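4.2 Budgeting for wear parts

In the first version of our purchase plan, the whole sum for the folding cell at Kakville was placed under one line, "arms and grippers". This was a mistake of planning and we describe it so that other small laboratories can avoid it. The price of the arms is known on the day of the order. The price of keeping the fingers in a usable state is not known, and it depends strongly on the material that is handled.

For cotton garments, the bare finger is too smooth for a thin hem. We therefore plan for a cover of tape on every finger, and for a soft pad at the tip when single layers must be separated. These parts are cheap, but the working time to replace them is not. In our record for July, changing covers and pads took 242 minutes of technician time, and none of this time was present in the original budget. We had also no spare set of fingers, so the cell had to stop during each change.

The revised plan has 2 lines in place of one. The first line is the fixed equipment, offered by Natmont. The second line, 2939 dollars for the first year, contains tape, pads, one spare set of fingers and the paid hours for changing them. Figure 4 shows the fingers at the table and the kind of garment for which the second line was calculated.

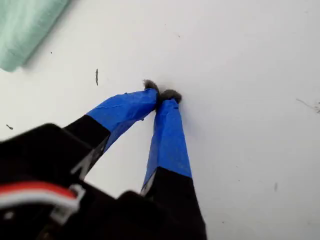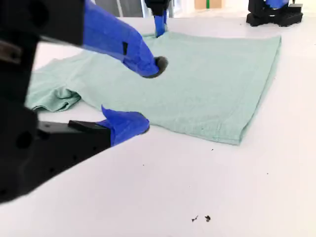 Figure 4. Blue-taped gripper fingers at the white work table. The second view includes the T-shirt.

Kerubo Laizer, who read the plan before it was sent, objected that the second line is still too low. In her opinion the spare fingers should be bought together with the arms, in the same order, as the supplier may change the model and the old fingers may then not fit. She also asked why the hours were calculated with the salary of a technician, when in practice a doctoral student often does this work and the cost is hidden in another project.

We accepted the first remark and moved the spare set to the first order. On the second remark we kept our calculation. The work has a cost for the laboratory whoever does it, and we prefer to show it in the plan. The comparison with the offer from Urio, where wear parts are included in a yearly service contract, is given in Section 4.3.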